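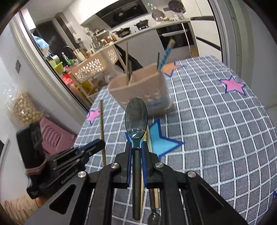 Cutlery should be on the table before anyone sits down, a resident of Plestley House told the dining survey, and people should not have to queue at a drawer for a spoon while the soup goes cold. The comment was among 87 written responses received by the Sirnville Community Housing Association, and it has now been adopted in substance. From next month, the shared dining rooms at Plestley House and Mogensen Court will keep chopsticks and spoons in open holders on each table.

July 27, 2021
By the Residential Services Office

The new arrangement replaces the central cutlery drawers, which have been in use at both buildings since they opened. Each of the 24 dining tables will have a plastic utensil holder with two compartments. Chopsticks will be kept on the left and spoons on the right. Knives will stay in the kitchen and will be available on request at the serving counter.

Tablecloths are also to remain. The Association had proposed bare tables as a way to reduce laundry, but most respondents asked to keep the patterned cloths, and several noted that the brighter ones with stars were the most popular with families. Cloths will be changed after the evening meal, or sooner where there has been a spill.

An inventory of both kitchens was completed as part of the review. It recorded almost 629 pieces of cutlery across the two buildings, including wooden chopsticks, metal spoons and a quantity of coloured plastic spoons bought for the children's lunches. The plastic spoons are in good condition and will stay in service. Wooden chopsticks that are split or have rough ends will be withdrawn, and replacements have been ordered in the same length so that pairs can be matched without sorting.

Residents are asked to return clean utensils to the holders with the handles up. Used items should go in the grey tub beside the dishwasher and should not be left on the cloth. Holders will be emptied and washed by kitchen staff every second day, and the base of each one will be wiped dry before it is refilled. Anyone finding a holder with water standing in it should tell the staff on duty.

Oil, sauces and packaged seasonings will continue to be stored on the open basket shelves at the side of the room. Some respondents had requested that bottles be placed on the tables as well. This was not supported, as the tables at Mogensen Court are narrow and there is little room once meals have been served. The labelling of the shelves will be reviewed separately. In the meantime, personal items should carry a name and unit number, and opened packages should be closed with a clip.

The change applies only to the shared dining rooms. Kitchens on the upper floors of Plestley House are managed by residents and may be organised as they prefer. The Lestine wing, which is closed for repainting, will adopt the table holders when it reopens in December.

Printed copies of the survey results can be collected from the front office in either building. Further comments on the dining rooms may be left in the box at the serving counter or handed to staff at mealtimes. Requests for smaller or lighter utensils, including those for residents with reduced grip, should be made to the Residential Services Office and will be dealt with individually.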